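Zisholm Kitchen Teleop, data card

Version 4. Maintained by Tassanee Chuensuk and Arvid Söderlund. Last edit: Fri 10 October.

What is in this set

The set has 1376 episodes of household tasks, recorded in simulated kitchens. In every episode a person drives the robot by remote control from the start to the end. We did not use any scripted motion. The operator holds two hand controllers and sees the kitchen through the head view of the robot.

We recorded over 2000 attempts. An attempt was removed if the operator stopped before the task was finished, or if the connection to the simulator was lost. 248 of the episodes that we kept are marked "slow". They are correct, but the operator needed several tries to grasp the object. Please decide yourself if you want to train on them.

Folders

episodes/ one file for each episode, with joint positions and gripper commands
views/ head view and wrist views
tasks.txt the instruction text which was given to the operator
splits/ train and test lists, divided by kitchen and not by episode

Kitchens

The layouts are named Gernero, Granström and Wikodell. The furniture can be the same in two layouts, but the wall colours and the worktops are changed. Doors of fridges and cupboards may be open or closed at the start, and this is saved in the episode file.

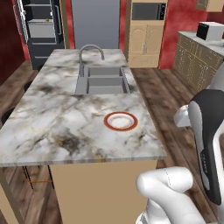

Head view, plate task: one plate with a red-orange rim on the island, sink behind it, fridge door open.

Known problems

In the episodes from March the gripper command is written one step too late. Use the script fix_delay.py before training.

Thin plates are difficult to lift from a flat worktop. Operators solve this in different ways, so the grasps in the plate task vary more than in the other tasks.

If you find an error, please open an issue and give the episode number.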